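Section 6: Your First Two-Arm Job – Hanging a Mug

By now your Vorent kit is bolted down, powered up and calibrated, so let's give it something to do. I like starting people on the mug tree. It's a small job, but it uses both arms and the wrist cameras, and you'll learn a lot about your own setup in the process.

Before you start, open the wrist view in Stastatness and make sure you can see both fingertips, the base of the tree and the mug.
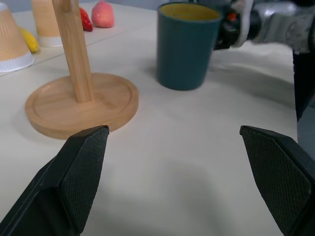 Page last changed: February 27, 2025

If a fingertip is missing from the view, go back to Section 4 and reseat the camera bracket. Don't try to fix it in software – I've lost whole afternoons that way.

Setting the table

1. Put the mug tree near the middle of the table, where either arm can get to it.
2. Stand the mug upright, to the right of the tree.
3. Put a few other things toward the back. Paper cups and toy fruit are great for this (cheap, light, and you won't cry if one goes flying).
4. Press Home and let both arms settle with their grippers open.

Note: Leave the handle where you can see it in the head view. You can get fancy with handle angles later!
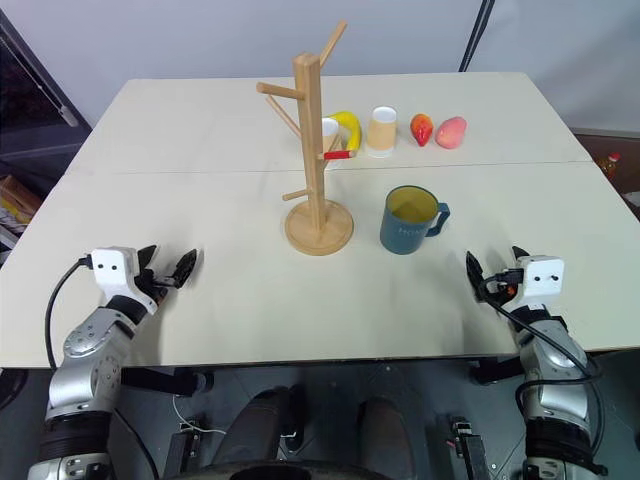 5. Pick "Mug, right arm" from the Nuttall task list and set the speed to 32. The slider goes a lot higher, and you'll be tempted, but please wait until you've had a few clean runs.
6. Press Step once. The right arm should move in and stop short of the handle.
7. Check the gap on both sides of the handle. If one finger is closer than the other, nudge the wrist with the arrow keys.
8. Press Step again to close the fingers, and once more to lift.

Caution: Keep your hands off the table any time the Step button is lit. If you need to move something, press Hold first and wait for the light to go out.

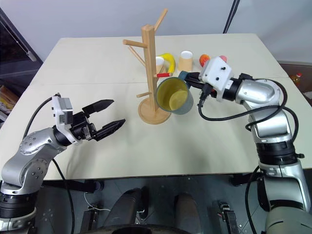 9. Look at the cables by the right elbow before you go on. They need enough slack for the wrist to turn, but they shouldn't snag on the tree or the table edge.
10. Line the handle up with a free peg and press Step to bring the mug in.
11. Open the fingers only when the peg is carrying the weight, then back the arm straight out.

If the run stops with code 1989, the gripper thinks it's holding nothing. Press Hold, clear the code and go back to step 6. When it keeps happening with the same mug, raise the grip setting one notch and try again. Still stuck? Save the run log and send it to the Farthorpe help desk along with your kit number.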